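Hullmont Operations - an update for staff and partners on automation at our Rirnier site. This thread summarizes the first months of the program and what it means for the people who work there.

The first handling cell began work on the packing floor in September. It lifts finished pieces from the table and sets them into trays. Inspection, repair and final sign-off remain with our employees.

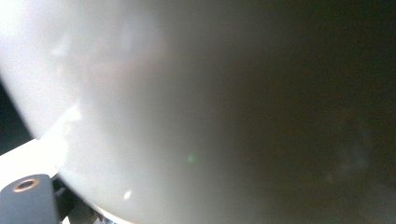

Job duties on the packing floor have changed. Four employees who used to lift and place by hand now set up the cell, check its grip and decide which pieces it should not handle. Rounded, pale pieces with a smooth wall take the most attention, as a gripper finger has very little flat surface to meet. Operators also check the round, copper-colored ring set into the finger at the start of each shift.

No position at Rirnier has been removed as a result of the program. Three employees have moved to inspection at their own request, at the same grade and pay.

Employees raised fair concerns about pace. The cell can run longer than a person should, and early schedules did not allow for that. Breaks are now fixed, and the cell stops when the operator steps away.

Training is led by Solange Hoarau and takes place during paid hours. To date the cell has placed 3,089 pieces, and every stop is logged by the operator on duty.

A second cell, for the Ostermann line, is under review. Staff on that line will be consulted before any decision is made - written comments may be left with a shift lead.

© Hullmont 2018 | Contact | Back to top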